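The Trouble With Rehab Success Rates

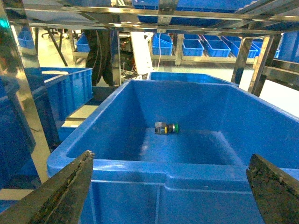 2 min read

Every treatment center I have ever looked at has a success rate, and it is always a good one. Trelider puts its number on the front page in letters taller than the phone number. Kenthorpe has one too, a little lower, with a small star next to it that leads to no footnote I could find.

I asked Trelider how theirs was worked out. It took three emails. In the end they told me that 505 people had started the program and 200 of them answered a survey afterward. The success rate came from the 200. The other 305 were left out of the math completely.

I am not saying those people all went back to drinking or pills. Some probably moved, or changed their number, or didn't feel like talking to a place that reminded them of the worst year of their life. But a person who is using again is a lot less likely to pick up when the clinic calls. Leaving them out makes the number look better, and the people who print it must know that.

Then there is the question of what counts. For Trelider it was thirty days without using, by the patient's own word. My friend Wian Botha has had thirty days more times than he can remember. He would have been a success story at least four times before he finally got a year, and he got that year at a free evening group in a room behind a church.

Oratile Tshabalala, a counselor I have argued with about this since July, thinks I'm being unfair. Her view is that families in a crisis need hope, and a page full of maybes will scare them off. I take the point. I also think a family that is about to borrow money for a third stay deserves to know what happened to everybody else who paid.

So ask how many people started. Ask how many were reached at one year, and who did the asking. If the person on the phone changes the subject to the swimming pool, hang up and call the next place on the list.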